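Portes ouvertes chez Odholm : mon dimanche à l'entrepôt

J'y pensais depuis le mois d'août, quand j'avais vu passer l'affichette à la boulangerie, et cette fois je ne me suis pas dégonflée !

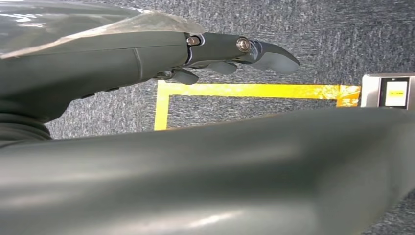
Donc, départ de bonne heure, thermos dans le sac, et vingt-deux minutes de queue à l'accueil (oui, j'ai regardé ma montre, j'avais froid aux pieds). Odholm, pour ceux qui ne sont pas du coin, c'est le grand bâtiment au bout de la zone, celui qu'on longe pour aller à la déchetterie. Je suis passée devant pendant des années sans savoir ce qu'on y faisait. On y stocke et on y prépare des commandes pour plusieurs marques de maison, dont Priketti, celle des torchons, et Jidus, que je ne connaissais pas du tout et qui vend des boîtes de rangement.

On nous a remis un badge et un petit plan plié en quatre. J'avais le badge 769, ce qui m'a fait croire à une foule monstre, mais la numérotation reprend celle des éditions précédentes. Ouf.

Premier arrêt, le sol. Je vous jure, j'ai passé un temps fou à regarder par terre. Il est gris, un peu granuleux, avec du marquage jaune, et notre guide nous a bien fait répéter la consigne : les piétons d'un côté de la ligne, le reste de l'autre. Un petit garçon de notre groupe marchait dessus comme sur une poutre, les bras écartés, et il s'est fait gentiment rappeler à l'ordre deux fois. Moi j'ai surtout pensé à mon garage, où l'on ne sait jamais où finit le coin des vélos et où commence celui des conserves. Une ligne jaune, et hop ! J'ai demandé quel ruban adhésif ils prenaient. Il faut un produit pour sols, bien dépoussiérer avant et appuyer plus longtemps que ce que l'on croit.

Ensuite, les rayonnages. L'allée la plus longue compte 96 emplacements, chacun avec son étiquette à hauteur des yeux, et on nous a laissés chercher un article avec un bon de commande, comme une chasse au trésor. J'ai mis une éternité à trouver mes torchons (je m'étais trompée de côté, évidemment). Les habitués préparent jusqu'à 2000 colis par jour en période de fêtes, j'étais un peu vexée.

L'atelier d'emballage, c'était mon moment préféré. On apprend à choisir le carton, à caler sans bourrer, à poser l'adhésif d'un seul geste. Le mien a fait un pli affreux. La dame à côté de moi, elle, s'en sortait comme une pro et elle a fini par emballer aussi le mien ! Petit bémol : il y avait un bruit de dérouleuse en continu et on entendait mal les explications quand on était au fond.

Pour manger, un stand de galettes et le café Wynne, installé près du quai. Bon café, mais prévoyez de la monnaie, la carte ne passait pas. Je suis repartie avec un torchon Priketti à rayures et un sachet d'étiquettes vierges dont je n'ai aucun besoin.

Côté pratique : entrée gratuite, chaussures fermées obligatoires, parking vite plein (garez-vous derrière le gymnase). Les poussettes passent partout sauf à la mezzanine. Comptez une bonne matinée, et prenez un pull, même s'il fait beau dehors.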